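Search this blog
Go

The toy food audit
2021-01-11

January is when I decide to become a person who owns fewer things. It lasted six days last year. This year I started small, with the play food, on the grounds that nothing in that basket could possibly have sentimental value to anyone. I now know this to be wrong.

Some background. My sister's two children come to us every other weekend, and over the years their grandmother, their godfather and apparently half the county have bought them groceries. Pretend groceries. The shop in the corner of our back bedroom carries a better range of veg than the one at the end of the road, and its opening hours are longer. The till takes anything you give it. I once paid 1,410 pounds for an aubergine and was told I was getting a bargain.

The trouble is that play food comes in sets from different makers who have never agreed on the size of the world. We have the tin of Devanitz biscuits, which are tiny, and the Imamton loaf, which you could hollow out and sleep in. The biscuits have been served to me on top of the loaf. I said they were delicious. You do.

So I tipped the basket out on the floor, made a pile for the charity shop and a pile for keeping, and then put a few of the contenders up on the white table to look at them properly, away from the others. This was meant to make me ruthless. It's hard to be ruthless with a banana that somebody has been served up on a plate.
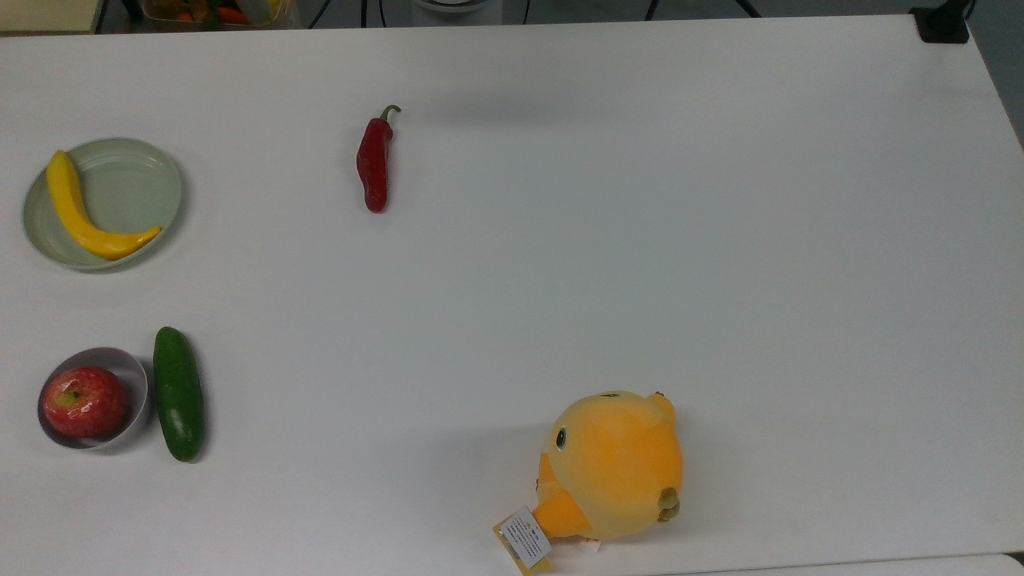

The shortlist, plus one who wandered in.

The banana was always going to stay. It has been a telephone, a moustache and, for one long afternoon, a patient. The apple has a nice bit of yellow streaking on it and fits its bowl so well that I suspect they'll have to be buried together. The cucumber I have no feelings about, but it was already there and I couldn't face the conversation.

The chilli was my one real candidate for the bag. Good colour, wrinkly in a convincing way, but what does a four-year-old want with a chilli? I put this to my friend Bastien Gilbert, who cooks for a living and was round to return our ladder. He said it was the only item there with any ambition and that I should get rid of the apple. I didn't ask his opinion on anything else and he had a go at the loaf on his way out.

That leaves the round yellow party with the orange beak. It isn't food, whatever the five-year-old says, and it still has its tags on, which in this house means it may not be played with, only respected. I tried to read the label for washing instructions and gave up, as the print is meant for ants. Its name is Stilance. I'm told this is a family name.

Final score: 19 things went in the charity bag, and I was so pleased with myself that I left it in the hall where everyone could admire it. You'll have spotted the flaw. By teatime the bag had been discovered, declared a delivery, and unpacked into the shop at a considerable mark-up. The biscuits are now kept behind the counter.

I have got rid of a lid. I don't know what it was the lid of, and I expect to find out.

Next up is the drawer in the kitchen with the batteries in it. Tomás Ní Chonaill left a comment on my last post asking whether you can tell a dead one by dropping it on the worktop to see if it bounces. I've got almost a full jam jar of them to try, Tomás, so bear with me.

Contact | © 2021 All rights reserved | Back to top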